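Evaporation Rate of Plug-In Liquid Fragrance Refills in Small Rooms
Project report, Household Chemistry module
Selim Ekinci, supervised by Noreen Gallagher

1. Background

Plug-in vaporizers use a heated wick to release fragrance oil from a small bottle. Packaging usually gives a service life in days, without stating the room temperature or the hours of use per day. The project measured mass loss under controlled conditions and compared it with a simple linear model. 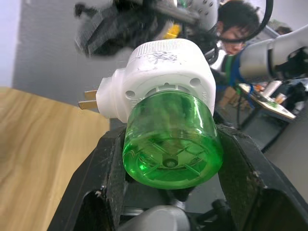
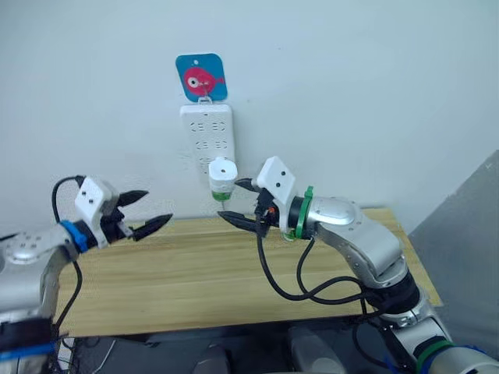 2. Materials

Two refill liquids were used, referred to by their project names, Grerar and Bilard. Grerar is a thin liquid with a high share of light solvent. Bilard is thicker and contains more of the heavier fragrance compounds. All bottles were bought in the same month (December) and stored upright in a closed cabinet until use.

Mass was read on a bench scale with a resolution of 0.01 g. Air temperature was logged at table height. The heaters were run from a single circuit to limit differences in supply voltage.

3. Method

Each bottle was weighed full, fitted to its heater and left running. Readings were taken every morning before the room was aired. The bottle was unscrewed, wiped dry at the neck, weighed and refitted. The time out of the heater was kept below two minutes and was not corrected for.

The run lasted 27 days. Nine bottles were tested in total, five of Grerar and four of Bilard. One Grerar bottle leaked at the collar in the first week and its later readings were discarded.

4. Results

A total of 319 readings were logged, including temperature checks. Grerar lost mass at a nearly constant rate until the liquid level dropped below the lower third of the bottle. After that point the rate fell slowly. Bilard showed a decline from the start, and the wicks were visibly darker at the end of the run.

By the last day the Bilard bottles had lost on average 46 percent of their starting liquid. The surviving Grerar bottles were close to empty.

5. Discussion

The linear model fits Grerar well enough for a household estimate. It does not fit Bilard. The most likely cause is clogging — heavier compounds stay behind in the wick and reduce the flow of liquid to the heated end. A wick swap halfway through the run would test this, but spare wicks were not available.

Room temperature had a smaller effect than expected. The heater sets the temperature at the top of the wick, and changes in the surrounding air were small during the run. Drafts were not measured. The two positions nearest the door gave more scattered readings, and these should be repeated with the door sealed.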